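# Fodetell: a word list of household talk

Print this page | E-mail this page

Hello! I'm Jamila Howlader and this is the README for Fodetell, my collection of the words families use at home and hardly anywhere else. You know the sort of thing — the name your gran had for the end of the loaf, or what you call the drawer with the batteries and string in it.

I started it in November, after an argument with my cousin over the right word for the fluff in a coat pocket (I still say I was right). I asked a few friends, they asked their mums, and it got rather out of hand.

## What you get

There are 634 entries in `words.csv`, sent in by 91 people. Each row has the word, a plain meaning, a sentence using it, and where the family lived when the word caught on. I've left spellings exactly as people sent them, so you'll find "oojit", "oojitt" and "ujit" as separate rows. Please don't merge them! I like them that way.

Of those, 374 have a note on where the word came from. Treat these as family stories, which is how they were told to me. Two households both swear they invented "flumpet" and I'm staying well out of it.

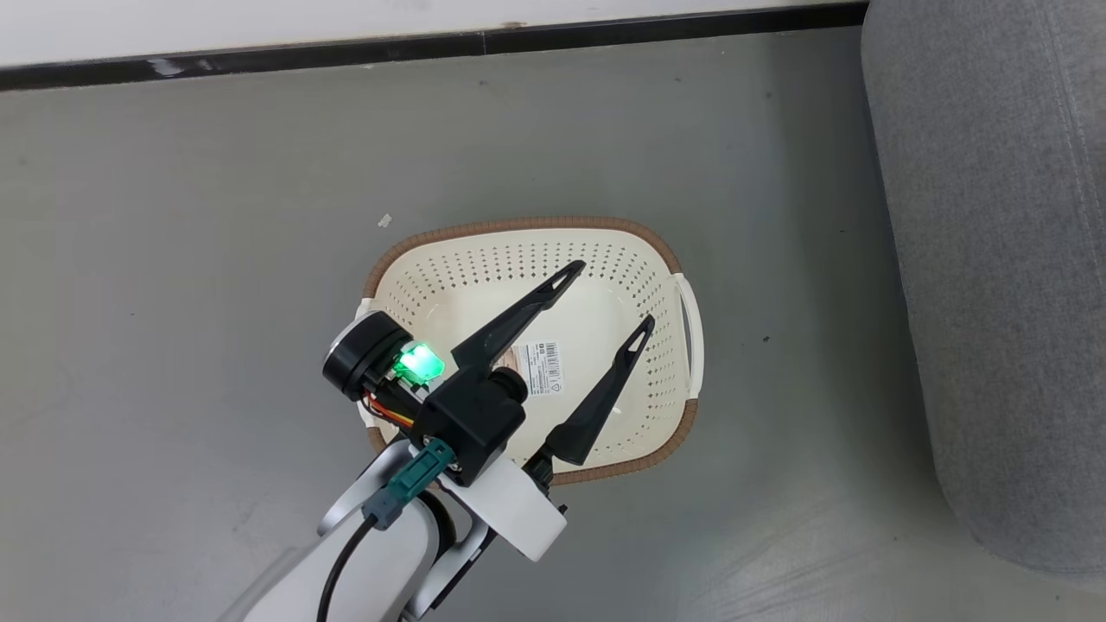 The `room` column was a late idea and it's patchy. I only began asking which room a word belonged to once I'd got a good way in, so 510 rows have it filled in and the rest say `unknown`. Kitchens do best by miles. Hallways have hardly anything, apart from a lovely run of words for the post.

## Known problems

- Commas inside the example sentences are quoted, but Clindik (the little form tool I used) dropped some closing quote marks. I've fixed the ones I spotted.
- Swearing is left in and marked `rude`.
- Surnames are gone, except Biswas, who asked to be kept.

## Using it

Help yourself for teaching, writing or plain nosiness. A mention of Fodetell would be nice. If you'd like to add words, use the form on the Nirkuvon page — one word per go, please, and do include a sentence.

Last updated: 11 Mar 2026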